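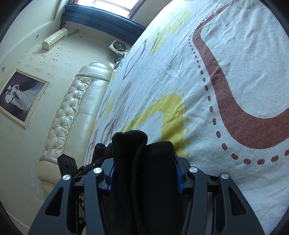 **Do you wash the linen before I arrive?**
Yes. Every bed at Garitz is made up with fresh sheets on changeover day. Towels are in the hall cupboard.

**What time can I check in?**
From 3 pm. Check-out is 10 am. Late check-out isn't available in January.

**Is there a bond?**
$200, charged to your card at booking and refunded within a week of departure.

**Can I bring my dog?**
Dogs are welcome at Bendden but not at Garitz. Please keep them off the furniture.

**I left something behind. What now?**
Email Libor Murín with your booking number and a description of the item. We hold lost property for a month and can post it at your cost.

**Where do I put the rubbish?**
Red-lid bin for general waste, yellow for recycling. Bins go to the kerb on Tuesday night.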